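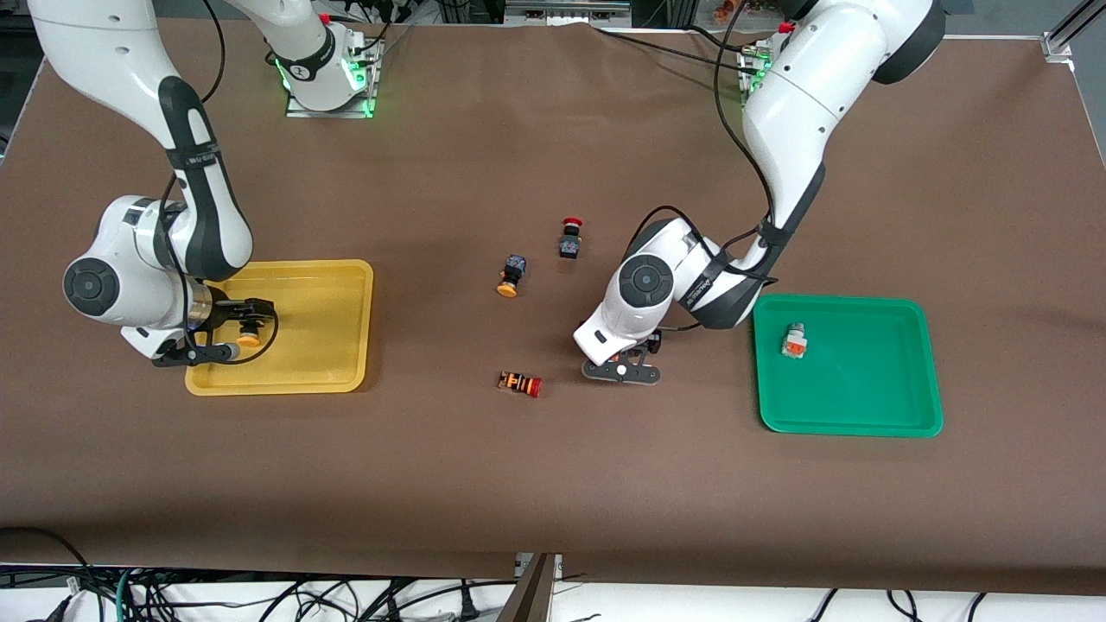 Table two, buttons into trays.

I got the job at Kolari because my cousin's neighbour had quit it, and he'd quit it because of the buttons. He told me that on his way out, standing in the parking lot with his lunch bag. "You'll dream about them," he said. I figured he was being dramatic. I'd done six years at a garden centre, I'd dreamt about hoses, I could handle buttons.

So, the buttons. They're the little push-button switches you get on machine panels, and we had bins of them — red caps, orange caps, some tall, some squat. You scattered a few on the brown sheet, you put out the yellow tray and the green tray, and then you took hold of the two leader handles and your hands became the robot's hands. You picked up a button and put it in a tray. Then you did it again, 28 times before a break, and every one of those was called an episode, as if people might be tuning in.

My trainer was Lech Kurek. He had enormous forearms and the lightest touch I've ever seen on the handles. First thing he taught me was to stop being clever.

"You want to slide it with the side of the finger and flip it up," he said, watching me do exactly that.

"It works, though!"

"It works for you. The model sees you do it one time in fifty and thinks, what is this, is this allowed? Go down, close, go up. Boring. Be boring for me."

I was not good at boring. I'd get the right arm over the yellow tray with a nice orange cap in its fingers, and I'd be thinking about supper, and my wrist would do a tiny flourish before I let go. Lech called them my signatures. He'd go through the day's recordings at the end of shift with a mug of tea, and I'd hear him from the other end of the room. "Signature. Signature. Oh, this one is beautiful. Delete."

The trouble with a flourish is it gets in. We'd send the week's episodes off to the training people upstairs at Idix, and a few days later they'd send back a new policy, and we'd load it and sit on our stools with our hands in our laps while the arms had a go by themselves. I loved those mornings. Everybody drifted over with coffee, even the Verbruggen guys from the loading dock, who thought the whole business was a scam.

The first policy with my episodes in it went up on 4 March 2021. I only remember because it's written on the tape on the side of my mug. Lech laid out the buttons himself, one upright, a couple on their sides, and pressed the pedal and stepped back.

The left arm hung there with its fingers open for a good long while. It always did that. One of the dock guys said, "She's thinking about it," and somebody shushed him. Then the right arm went down over a button, closed, came up, swung across to the yellow tray as steady as you please. And right over the tray, just before it let go, it gave a little turn of the wrist.

It was mine. I'd have known it anywhere. It was the thing I do when I put a cup down, and it was the thing my mum does, too, with a teaspoon, when she's done stirring and wants you to know it. I'd never noticed I had it off her until I saw a robot do it.

Lech looked at me over his mug. I said I was sorry. He said, "How many got through?" and I said I didn't know, a few, maybe more than a few.

We ran it again and it did it again. The button went in the tray both times, for the record.

He spent the afternoon weeding them out, and I sat beside him and helped, pointing at my own wrist on the monitor. Near the end of the list he stopped on one and didn't say anything, then moved it to a folder called Clirik, which was his dog's name, where he kept the ones he liked.

The next policy was clean. Down, close, up, across, open. I stayed on until May, and I got very boring, and I still put my cups down the same way.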